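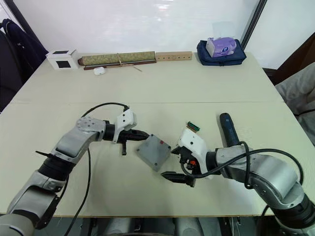

Dos brazos robóticos sobre una mesa blanca con una junta en medio.

Ya tenemos autobús al polígono (y yo ya lo he cogido)

Carnero, febrero de 2019. Os lo cuento deprisa porque sé que media comarca lleva toda la semana preguntándomelo por la calle: sí, la línea nueva entre Carnero y el polígono Pustberg está en marcha, sí, para en Pimentel, y sí, el billete cuesta 80 céntimos. El resto del texto es para los que queráis los detalles, que son unos cuantos y algunos tienen miga.

La línea la lleva Gritmont, la misma empresa que hasta ahora hacía solo la ruta de la costa. Hay cuatro viajes de ida y cuatro de vuelta en días laborables, y ninguno en fin de semana ni en festivos. El primero sale de la plaza de Carnero a las seis y media de la mañana, pensado para los que entran a las siete. El segundo a las ocho menos cuarto, otro a la una y cuarto y el último a las nueve de la noche. Los de vuelta salen del polígono a las siete y cuarto de la mañana, a las tres y cuarto, a las seis y media y a las diez y cuarto de la noche, y el último es el que más nos importaba a muchos, porque hasta ahora quien salía del turno de tarde sin coche se volvía andando por el arcén o dependía de que alguien le hiciera el favor.

Yo he sido de esas. Trabajé dos inviernos en Pustberg, en una nave de embalaje que ya cerró, y me volvía con una compañera que vivía en Pimentel y me dejaba en el cruce. Desde el cruce hasta mi casa hay una cuesta que en verano es hasta bonita y en enero es una cosa muy seria. Así que entenderéis que me haya subido al autobús con una ilusión un poco ridícula para mi edad, ¡y que me haya puesto en el primer asiento!

Para los que no sois de la zona: Carnero tiene 2.441 habitantes, una farmacia, dos panaderías y una gasolinera que abre cuando abre. El polígono queda al otro lado del río, después de Pimentel, y allí trabaja gente de casi todas las familias del pueblo. En coche no se tarda nada. Sin coche era como si estuviera en otra provincia, y hay muchas personas sin coche, más de las que se piensa: chavales que empiezan, gente a la que se le rompió y no lo ha podido arreglar, mujeres de la edad de mi madre que nunca se sacaron el carné porque en su casa conducía otro.

La petición viene de lejos. Recuerdo hojas para firmar en el mostrador de la panadería de la plaza, con el bolígrafo atado con un cordel para que no se lo llevaran (se lo llevaron igual). Al final se entregaron 1.308 firmas en el ayuntamiento, que para un pueblo como el nuestro y con la ayuda de los vecinos de Pimentel es una barbaridad. Luego vino el silencio de siempre, luego un estudio, luego otro silencio, y cuando ya lo dábamos por perdido apareció el cartel amarillo en la marquesina con los horarios.
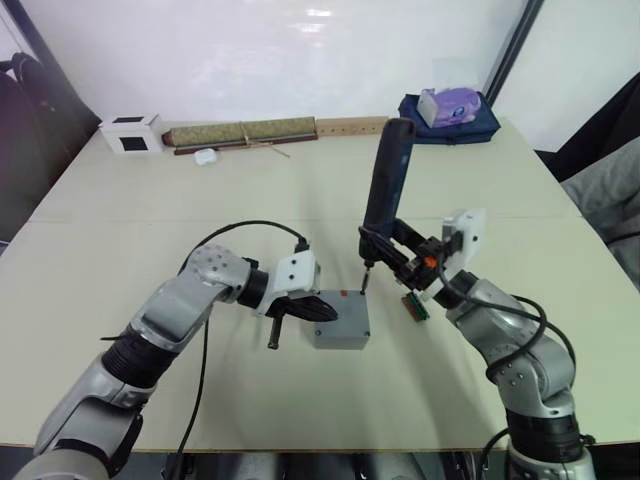
El primer día fui en el viaje de las ocho menos cuarto, que es el más cómodo si no tienes que fichar. Salimos puntuales. En la plaza subimos bastantes, y en Pimentel se llenaron casi todos los asientos de delante, con lo que el autobús iba animadísimo para ser esas horas. Había quien lo estaba estrenando por curiosidad, como yo, y quien iba con el bocadillo envuelto y cara de sueño, que son los que de verdad lo necesitan. El conductor fue explicando a cada uno dónde se para dentro del polígono, con una paciencia que ya quisiera yo para mí.

Y aquí va el primer aviso práctico, porque ha habido confusiones. Dentro de Pustberg el autobús hace dos paradas: una en la entrada principal, junto a la rotonda, y otra al fondo, en la calle de los almacenes de piensos. No entra en las calles pequeñas. Si trabajáis en la parte alta, bajad en la segunda y subid por las escaleras de cemento, que se ahorra un buen rato respecto a dar toda la vuelta por la carretera. Eso sí, las escaleras no tienen luz. Lo pregunté en el ayuntamiento y me dijeron que está previsto poner farolas, sin fecha. Mientras tanto, linterna o el móvil, y cuidado con el tercer tramo, donde hay un escalón roto desde que yo tengo memoria.

Segundo aviso: se paga al subir y en efectivo. No hay abono todavía. En el cartel pone que lo habrá «próximamente», palabra que en esta comarca puede significar cualquier cosa entre mañana y la jubilación. Llevad cambio, porque el conductor no da vuelta de billetes grandes. A una señora que iba delante de mí le faltaban monedas y se las puso el chico de detrás, y me pareció un buen comienzo para la línea, qué queréis que os diga.

Tercer aviso, para los de Pimentel: la parada no está en la iglesia, como salió en el primer papel que se repartió por los buzones. Está delante del consultorio. El papel tenía una errata y hubo quien se quedó esperando en el sitio equivocado viendo pasar el autobús por la calle de abajo – os podéis imaginar el humor. Han puesto ya una hoja corregida en la puerta de la iglesia, y espero que con eso baste.

¿Lo que no me gusta? El hueco de la mañana. Entre las ocho menos cuarto y la una y cuarto no sale ninguno, y eso deja fuera a quien tenga una entrevista a media mañana, o papeles que llevar a la gestoría del polígono, o simplemente un horario partido de los raros. Tampoco entiendo lo del sábado. En Pustberg hay naves que trabajan los sábados y esa gente sigue exactamente igual que antes. Lo comenté con varios pasajeros y estábamos todos de acuerdo, incluido un señor que no había estado de acuerdo con nada en todo el trayecto.

Según lo que me han explicado en el ayuntamiento, el servicio está en pruebas hasta julio. Entonces se mirará cuántos viajeros ha habido en cada viaje y se decidirá si sigue, si se amplía o si se recorta. Lo de recortar lo dijeron bajito, pero lo dijeron. Mi opinión es que cinco meses se quedan cortos para que una línea arranque. La gente que ahora mismo tiene un apaño con un compañero no lo va a dejar de un día para otro, y los que compraron una moto por necesidad la seguirán usando hasta que les dé guerra. Un autobús necesita que te fíes de él, y para eso tiene que pasar a su hora muchas mañanas seguidas.

De momento pasa. He mirado por la ventana de la cocina más de lo que me conviene y el de las seis y media ha bajado por mi calle en hora toda la semana, con las luces de dentro encendidas y gente sentada. El de la noche lo he cogido una vez de vuelta, por probar, y veníamos pocos pero contentos. Me bajé en la plaza y me ahorré la cuesta entera – mis rodillas mandan saludos a Gritmont.

Si queréis el horario en papel, lo tienen en las dos panaderías, en la farmacia y en el consultorio de Pimentel. Para quejas y sugerencias hay un buzón en la entrada del ayuntamiento, a mano derecha según se entra, y pedir lo del sábado no cuesta nada. Yo ya he dejado mi nota. Y si a alguien le ha pasado algo con la línea, bueno o malo, que me escriba y lo voy añadiendo, sobre todo los del turno de noche, que sois los únicos a los que no he podido preguntar porque cuando vosotros volvéis yo estoy durmiendo.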